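Skirnen Keyless Lock for Vacation Rentals, by Unent
Review and buying notes
Updated 28 August 2023

Every keypad lock sold to vacation rental owners comes with the same promise: no more handing over keys. We have heard it often enough to be wary of it. The Skirnen is the model people ask us for most at the Gadthorpe store, so we fitted one to the street door of a two-unit rental in March and left it there through the summer season.

What the maker says

The lock holds up to 999 guest codes, sends each guest a code before arrival, and wipes the code at checkout time. It links to your booking calendar through an app called Wan. Unent calls setup "effortless."

What we found

The lock itself is decent. The keypad is easy to read at night, the buttons have a proper click, and the bolt goes home without having to lean on the door. Fitting it to a standard door took one person with a screwdriver less than an hour. Older doors are another matter. If yours has dropped on its hinges, fix that first or the motor will strain and eat batteries. 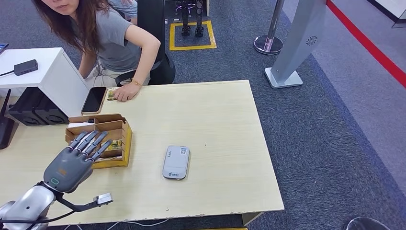 As for 999 codes, we can't think of a small rental that needs them. A busy apartment might have two or three live at once, plus one for the cleaner and one for yourself. Please don't pay more for this number.

The calendar link is where we lose patience. Wan checks for new bookings on its own schedule, and a same-day booking can be missed until after the guest is standing on the step with their bags. We ended up sending late bookers a code by hand, which is the job the lock was supposed to take off us. Unent says an update is coming. It said so in March too.

Early check-in is also clumsy. You can move one guest's start time, but the change doesn't carry over to the message they have already been sent, so they get two messages with two different times. Expect a phone call.

Batteries

The lock takes four AA batteries, not included. Unent claims they last a full year. Ours needed changing before the summer was out, on a door that gets a lot of use. There is a low battery warning in the app, but it is a small gray icon and easy to miss. Keep a spare set in the unit and change them between seasons whatever the app says.
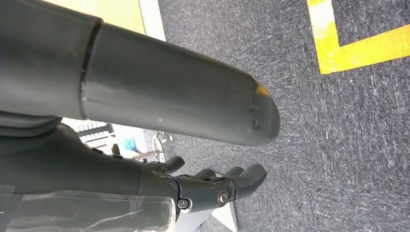 Backup key

There is a keyhole under the cover and two keys in the box. So you are still storing a key somewhere, and somebody still has to be able to reach it. A plain key safe on the wall costs a good deal less and has no app to update. For an owner with one cottage and week-long stays, we would start there.

Who might want it

Owners with several units and a lot of short stays, who live too far away to meet guests. Also anyone who has paid for a locksmith more than once in a season.

Specifications

Codes: up to 999
Code length: 5 digits
Door thickness: 41 mm and up
Event log: last 2000 entries
Power: 4 x AA
Finish: black or brushed steel
Backup: keyed cylinder, two keys supplied

The event log can only be read through Wan - there is no way to save it as a file. Check your door thickness before ordering. We do not take back locks once they have been fitted.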